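Demonstrating a sweep by hand

13 June 2021

The sweeping task has taken more of my evenings than any other in the set. Wiping a counter is one tool and one surface. Sweeping into a dustpan needs both hands, two tools and a pile that changes shape every time it is touched.

The current batch is all human demonstration, no teleoperation. The person wears the head camera, holds the broom in the right hand and the dustpan handle in the left, and sweeps up torn paper from a tiled floor. 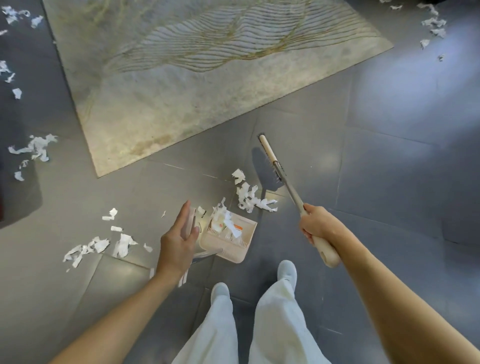

Hand poses are extracted afterward and retargeted to the arms. I tried remote control first, in January, with the Henex leader arms. A session gave me 17 usable sweeps, and most of those were slow in a way the policy then copied faithfully. By hand the same stretch of time gives 256. The cost is in the retargeting: human wrists roll further than ours do, and any stroke that depends on that roll has to be thrown out or clipped.

Valdir Cordeiro asked why I don't fix the dustpan to the floor and train one arm. I did run that version. It works until the paper goes wide of the pan, and then the policy has no way to recover. A left hand that can reposition the pan is most of the task.
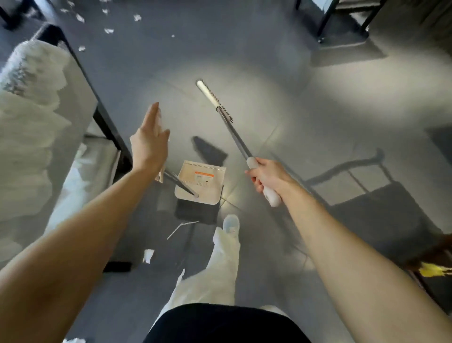
Labeling is still manual. I split each demonstration into 5 phases - approach, place pan, gather, push in, lift - and the boundary between gather and push in is the one I keep changing my mind about. Vudow plays back the head camera and the wrist tracks together, so moving a boundary is quick. There are 3,284 clips in the folder at the moment and I have relabeled the first third twice.

Next is the same task with a shorter broom, using the same phase labels.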